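**Ticket 1149 – Stamley newsroom CMS: director changes feed stalled**
Opened 8th January by Endang Santoso, business desk

The feed that pulls board appointments and resignations into the Brengate archive stopped updating at 86 records. Story pages for Ganitz still list two directors who have left. 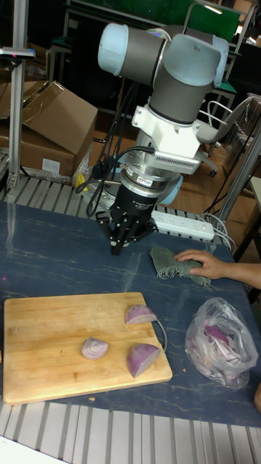

Restarted the importer – no change. The log shows a timeout after 15 seconds on the filings query. Raised the limit and re-ran; the queue cleared.

Ganitz page now correct. Cache purge still to do – T. Rondonuwu.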